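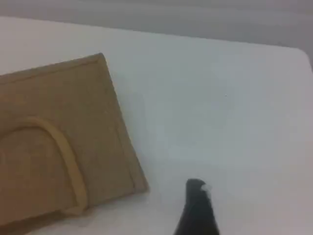 The Case for Plain Packaging in Public Purchasing

June 29, 2019

Public institutions buy a great deal that they never intend to keep. A library orders a set of shelves and receives, along with the shelves, a quantity of foam, film, tape, and printed sleeves that must be sorted, stored, and hauled away at public cost. The purchase contract names the shelves in detail. It says nothing of the rest. This essay argues that it should, and that the standard it sets should be a plain one.

The present arrangement developed for understandable reasons. Buyers are trained to compare prices per item, and packaging is treated as the seller's affair. The seller, for its part, designs packaging for the retail shelf, where color and gloss help a product stand out. A school district has no retail shelf. Its goods go from a loading dock to a storeroom, and the only people who see the outer box are those who open it. The district nevertheless pays for the printing, and pays again when the mixed materials cannot be recycled together.

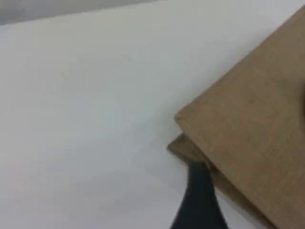 Waste contracts are where the second payment becomes visible. Under many local agreements, a load that mixes plastic film with paper products is charged at the higher disposal rate, whatever share of it could have been recovered. A flat tan board of the cardboard kind, with a matte surface and a fibrous look, belongs to a class of material that most receiving staff can sort at a glance. Once such a material is bonded to a plastic window or a foil layer, the same staff must either separate the parts by hand or send the whole to the landfill. Few departments have the hours for the former. The cost of the latter is spread across the year and rarely traced back to the order that produced it.

Dalia Salem, who managed supply contracts for a county school system before turning to policy work, has described this as a problem of two ledgers. Purchasing records the saving and facilities records the expense. In her district, 30 suppliers were asked to state in writing what packaging would arrive with each order. The request itself changed what several of them sent. One office furniture firm, Plevuter, replaced its molded inserts with folded paper supports in the next delivery cycle, at no change in price. The firm had not been asked before.
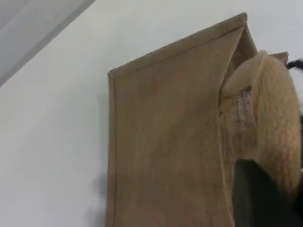

It would be a mistake to conclude from this that every supplier can adapt so readily. Small firms often buy their packaging ready made, in minimum lots, and a new requirement may leave them with stock they cannot use. Leobardo Zavala has raised this objection in public hearings on more than one occasion, and it deserves a serious answer. A fair rule would allow suppliers to use up existing materials and would apply first to large orders. A threshold of 600 units per order would exempt most local vendors while reaching the contracts that generate the bulk of the waste.

A second objection concerns damage in transit. Glass, instruments, and electronic equipment need more protection than paper alone can always give, and no sensible policy would forbid it. The contract should require the seller to name the protective material and to explain the need for it. Where the need is real, the explanation will be short.

There remains the matter of enforcement. Inspection of every delivery is beyond the means of most agencies and should not be attempted. A receiving clerk can note a departure from the contract on the same form now used to report missing items, and repeated departures can be weighed when the contract comes up for renewal. The form exists, and the clerk already fills it out.

Agencies preparing contracts for the coming fiscal year should add a packaging clause before bids are opened. The clause need not run longer than a paragraph. It should identify the materials permitted, the threshold at which it applies, and the office to which questions are addressed.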